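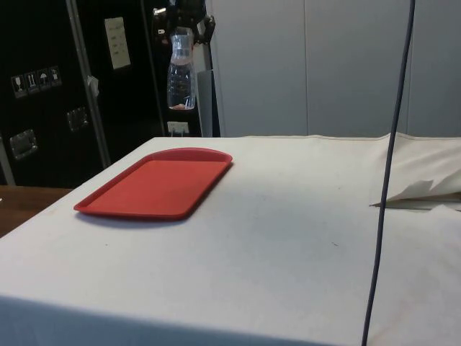 8 April 2021

I have now stood behind a rope and looked at a duchess's breakfast table, and I can report that the marmalade spoons are small.

The occasion was the spring open day at Skuvance, the country house that still belongs to a titled family and still gets used for the odd visit by more important titled people. The house opens a handful of times a year. They had capped it at 200 visitors, with timed entry, one-way corridors and masks throughout, so for once you could see the carpets. My slot was the second of the morning, which put me behind a very thorough couple who read every label aloud to each other, including the ones about not touching.

Getting there takes some will. The train stops at Tosel, and from Tosel there is a bus that the website calls "frequent." I walked. It's a pleasant road if you like hedges, and by the end of it I had no strong feelings left about hedges one way or the other.

You start in the stables, where the carriages live. There are five, and the star is a dark green landau that was last out in December for the family's carol service. A guide told us it has 253 separate pieces of brass, all polished by hand before any royal visitor rides in it. Somebody asked what happens if the visitor cancels. They stay polished, apparently. The harness room next door smelled wonderful, and I would have stayed longer, but the one-way system is strict and a man with a walkie-talkie had started looking at me.

The house proper begins with the Long Gallery. It holds 138 portraits, nearly all of people with the same nose. I did try to follow the family tree on the laminated card – there are three earls with the same first name in a row, and then a brother who inherited by surprise and looks, in his portrait, very surprised. The women mostly get dogs to hold. One gets a parrot, and she was my favorite.

After that it's the State Bedroom, made up for a queen who was expected, fussed over, and in the end slept somewhere else. The bed has never been used by anyone royal. It's roped off anyway. I found this sort of touching: all that silk, and the window facing the wrong way for the sunrise she was supposed to enjoy.

The breakfast room is where the crowd slowed down. It's laid exactly as it was for the last official visit, place cards included, with the names turned discreetly away from us. The label couple made a real effort to read them from the side. No luck.

Upstairs is a temporary display on royal tours, set up by a design firm called Kasix, and I'm sorry to say it's mostly touch screens, all switched off this spring. What's left is a wall of menus and seating plans and a glass case of official gifts. I liked the gifts. There's a lacquer box from the Bạch workshop with a lovely heron on the lid, and beside it a silver model of a water tower, presented by the town that owned the water tower. You could tell which one had been kept on display all these years and which one had come down from the attic.

Lunch was in the tent, since the tearoom was closed. The scones were good. The tea was the temperature of a polite conversation. I had mine on a bench facing the lake, where the family swans came over, looked at my plate and left.

A few notes for anyone thinking of the next one. Book early; the morning slots went first. The walled garden is included in the ticket, though the sign is behind a yew and easy to miss. The gift shop takes cards only, and the guidebook is worth having for the plan of the servants' stairs, which you don't get to see. There are 100 of those stairs from the kitchen to the nursery, so maybe that's a kindness.

I walked back to Tosel as well. The bus passed me just short of the station, empty, going at a very good speed.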